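How to fold a big white cloth without the fight

I love a freshly folded cloth — it makes a whole cupboard look cared for! I used to stuff ours in any old way, until Angelica Lagman showed me her method one afternoon in April and I went home and redid the lot.

You'll need a clear surface and five spare minutes. Take everything off the table first, crumbs included.

Start by throwing the cloth out loosely and letting it land however it likes. Don't tug at the corners yet. Work from the middle with flat hands, pushing the creases outwards in long, slow strokes (short pats just move them about). 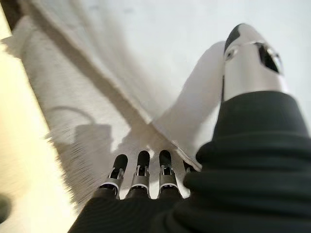 Once the worst of the rumples have gone, find two corners on the same side and bring them over to meet the other two. Run your palm along the fold. If one layer sits longer than the other, open it up and try again now, as it only gets worse later on.

Fold in half once more the same way, so you have a long strip. Mine comes out a bit wider than the shelf, so I turn in one long edge by 17 cm and it slides in beautifully.

Then fold the strip into thirds, ends to the middle, one over the other. Press down gently and turn the whole bundle over so the loose edge is underneath.

Thin cotton can be slippery, and for that I like rolling the strip instead — start tight and keep it tight. Delwyn Fairweather rolls all of hers and stands them upright in a basket, and they look gorgeous!

Creases that won't budge need a light mist of water and a warm iron before you begin. Let the cloth cool and dry fully before it goes away.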